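Brekinik Hand Grippers – the pair I use for teaching folding

214 shares · 7 comments

I've been selling (and using!) these for a while now, and I still get the same email every week: do I need a robot arm to start? Nope. The Brekinik is a hand-held gripper. You squeeze the handle, the fingers close, and the camera on top records what the fingers are doing while you do the task yourself. Later you train your arm on those recordings. It's the closest thing I know to grabbing a robot by the wrist and saying "like this."

They come as a pair, left and right, and for clothes you really do want both. I tried folding with one for a whole evening and mostly dragged sleeves around.

What you get in the box: two grippers, two camera mounts, a charging cable, a spare set of finger pads and the little Brilleck sync puck that keeps both recordings on the same clock. Each gripper weighs 400 grams without the camera. My forearms notice after an hour, so I record in short bursts and go make coffee.

The pads are the part I fussed over most. They're blue with a fine raised grid on the inner face, and they get hold of a hem without you having to pinch like crazy. Fleece is easy. Thin slippery shirts are harder – go slower and take a bigger bite of fabric.

How many demos do you need? For one kind of garment on one kind of surface, I start seeing decent folds at 500. For a mixed pile on a bed with a patterned sheet, plan on 2,000 and be patient with yourself. Bad takes are fine, just mark them (double squeeze on the left handle) and keep going.

Heads up, the December batch from the Clekutberg workshop has the newer pins in the finger joints. Older pairs can be upgraded, and the kit is in the Kļaviņa parts list under "linkage."

Folding on a bed, both grippers in use, with a big gray fleece up next and a couple of folded pieces at the back:

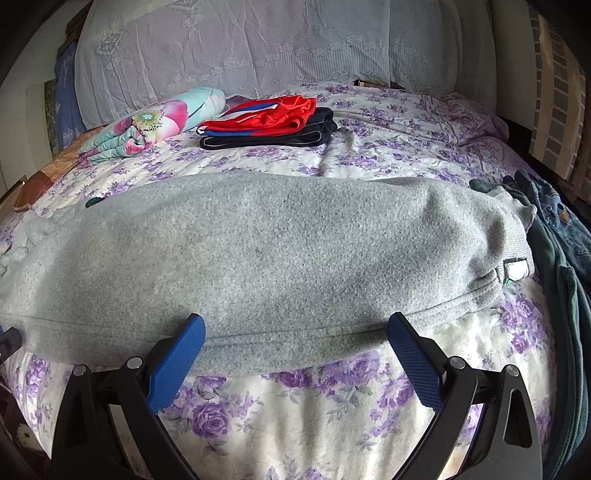 Shipping and returns

I ship in 7 days, sooner if I have pairs on the shelf. Send them back within a month if they don't suit your hands, pads included, and I'll refund you minus postage.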